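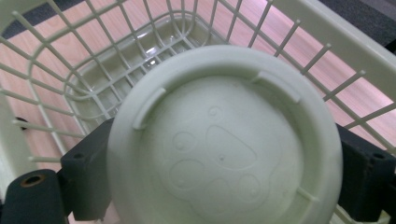

Cadi Gittins asks why the hero in her favourite game looks made of little squares, when the ones her brother plays look smooth.

The squares are called pixels. Every picture on a screen is made of them, but in older games they were big enough to see. A picture made this way on purpose is called pixel art, and a small moving picture of a character is called a sprite.

How is a sprite made?

The artist starts with a grid. In the game Jekier, each character is drawn on a grid 36 squares wide and 36 squares high. Multiply those and you get 1,296 squares. Each one can be filled with a single colour or left clear, so the background shows through.

Next comes the palette, the list of colours the artist is allowed to use. The Jekier palette has 14. Old game machines could only show a few colours at once, and many artists still like to work that way.

How does it walk?

The artist draws the same character several times with the legs in different places. The walk in Jekier uses 4 drawings. The game shows them one after another, very quickly, then goes back to the first.

Try it yourself

Take some squared paper and mark out a box 14 squares wide and 14 high. Choose three colours. Draw the outline first, then fill in the rest. Iestyn Prydderch, who drew the Jekier characters, began with a frog.

Words to know
Pixel: one square of a picture on a screen.
Sprite: a small picture that moves about in a game.
Palette: the colours an artist has chosen.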